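Cable rules for sensor gloves: what do other people do?

Asked in Workshop & Lab Help, May 2022

Hi all. I look after the bench where we record hand movements with a sensor glove, and I've been told to write a one-page "good practice" sheet before the new starters come in. Fine, except I've never written one and I keep ending up with a list of moans.

Our set-up is pretty plain. One person sits at a table, wears the glove, and does simple jobs with soft toys and a plastic basin. The glove has a tag cube on the back, and a long cable goes down to a USB hub on the table and then off to the rest of the kit. We've done 713 takes on this bench and I've had to bin 14 of them, mostly cable trouble.
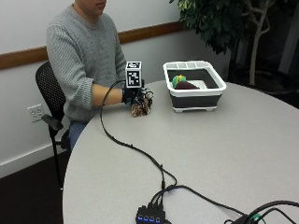

My main worry is sleeves and slack. Some people push their sleeve well up, some don't bother, and I can't decide if that should be a rule or just a nudge. Same with the cable: do you tape it down, or leave it free so the arm can move? And does anyone make people check the hub lights before each take, or is that me being fussy?

Answer 1 (accepted)

Not fussy at all! We do a hub check at the start of every take at Lirnine and it's saved us loads of grief. Ours goes: sleeve above the wrist, cube square and not wobbling, hub lit, flat hand held still for a moment, then start.

On the cable, I'd tape it at the hub end only and leave a decent loop at the wrist. Get the wearer to stretch to the furthest thing they'll have to touch, and if the cable goes tight, give them more. Please don't tape it to the forearm, we tried that in November and all the pull went straight into the connector (two dead ones, I was not popular).

I'd make sleeves a proper rule. Baggy knitwear is lovely but it creeps down and hides the tag.

Answer 2

Move the hub off the table. Sorted.

Answer 3

Agree with most of the first answer, though I'd add cleaning and breaks. We swap wearers after 9 takes, and everyone gets a thin liner under the glove. Also write down who spotted a fault and which take it was. We used the Dondari log sheets for a bit but a notebook does the job just as well.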